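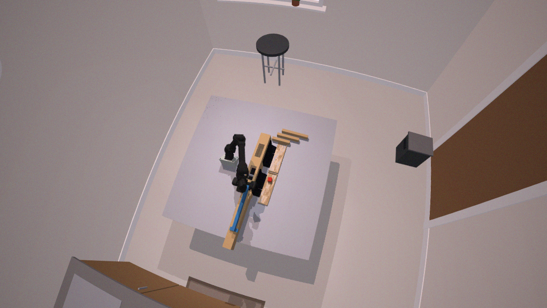
Jigs, blocks and shift patterns: a setup technician on the Dedeo cell

Dedeo makes timber frame components at its Grotovside plant, and for most of its history the short parts were loaded by hand into wooden jigs. The loading station has been moving over to a robotic arm in stages. The setup technician we interviewed has worked at the station throughout and now spends most of each shift at a simulation terminal. The technician asked that the conversation be published by role only.

The first question was what the job consisted of before the arm.

"Pick, place, push home, check, repeat. A full shift was 1273 placements, and we know that because the counter was wired to the clamp. Your wrist knew it too."

The present workflow starts in software. Dedeo models the arm, the jig and the loose stock in Stuso, runs the motion there, and releases it to the floor only when the path has been signed off. The sign-off threshold is 200 consecutive clean runs with the stock positions varied.

"People assume the programming is the hard bit. The programming is a few hours. Working out where the block might be sitting when the arm comes down for it, that's weeks. On the bench I'd nudge a crooked piece with my thumb and never register that I'd done it. The model has no thumb, so every nudge has to be written down as a case."

Asked which cases took longest, the technician named short offcuts lying close to the jig. The gripper has two fingers and needs clearance on both sides of the part. If the approach angle is wrong, one finger meets the neighbouring piece before the other has reached its own.

"We went through three approach strategies. From above with the fingers spread is what we kept. It's slower by a fair margin and it fails in ways you can predict, which suits maintenance."

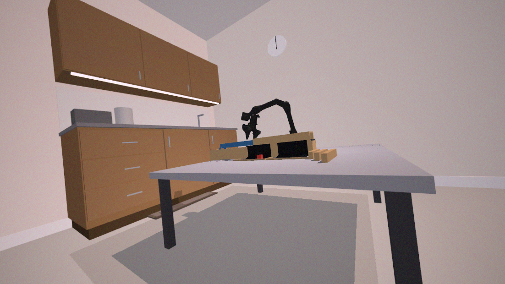 Simulated loading task: gripper open above the left-centre part of the fixture, loose blocks to the right.

Colour is used in the model for sorting out faults. A red block can be picked out quickly on playback, and the same goes for a blue part against tan timber. According to the technician, this was a request from the operators.

"The integrator, Valtonen, gave us everything in grey to begin with. You'd replay a fault and couldn't tell what had moved. We asked for colours and got them in the May update."

On staffing, the answers were more guarded. The loading station used to be crewed by three operators per shift. One has stayed on as cell attendant, one moved to final inspection at the same classification, and the technician moved to setup after a training block that was paid at the lower rate.

"That was the part that went badly. The new duties started the first morning and the new rate started when the certificate came through. It's been fixed in the agreement since, but it wasn't back-paid."

The physical load has dropped. The attendant still clears jams and fills the bins, and reaches less often. Attention is a different matter.

"By hand, you're tired at the end of it but you know what happened. Watching a cell, you can go two hours with nothing to do and then have to make a call in ten seconds. We asked for shorter rotations at the screen. Management has agreed to a trial, and I'd like to see the length of it in writing."

The technician would not go back to hand loading, but wants the manual jig kept serviceable.

"When the arm's down, orders still go out. Somebody has to know how a block feels when it's seated. I've got apprentices here who have only ever seen it on a monitor."

Dedeo's next stage covers the longer members, which are still placed by hand.

Interview conducted at Grotovside. Published July 24, 2021.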